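# Culura wrist recording kit

I put the Culura kit together after a long October of folding cloth by remote control and cursing my old clamp-on camera. It's the set I use every day now - a small wrist camera, a bracket, two soft finger tips and the Zirnby recorder - and I've started selling it to anyone else who gathers examples for a learning arm.

The bracket fits the Eide arm straight out of the box. Other arms need the adapter plate, so do write to me before you order and I'll tell you if yours will work (it probably will, I've been keeping a list). 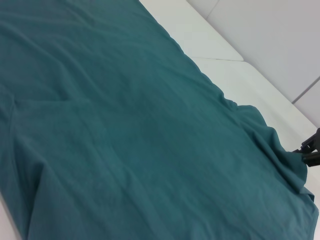
Cloth is what I built this for, and it's still what I test every kit on before it goes in the post. Boxes and cups are easy going by comparison! With fabric I want the recording to show the grip and plenty of the material beyond it, so the learner gets the little creases that fan out from the fingers when the cloth is pulled taut, and the loose flap hanging down below them. A plain teal sheet on a white table is a lovely thing to start with, as the edge stands out nicely and you'll spot a bad grasp quickly when you play it back. Move on to patterns later, once your labels are tidy.

The recorder saves the camera view, the arm's position and how far the fingers are open, all on one clock. Press the pedal to begin an example, press it again to end it, and hold it down to bin the one you've just made - I use that last one more than I'd like to admit. It holds 3,000 short examples before you need to copy anything off.

**In the box**

- Wrist camera and bracket
- 2 soft finger tips
- Zirnby recorder with foot pedal
- 4 spare bracket screws
- Cable, long enough for a full reach on the Eide

Files open directly in Nernasano, and there's a plain folder export if you use something else. The export is slow on big batches, I'm working on it.

Every kit is covered for 36 months, finger tips excluded. Spare tips are sold in pairs.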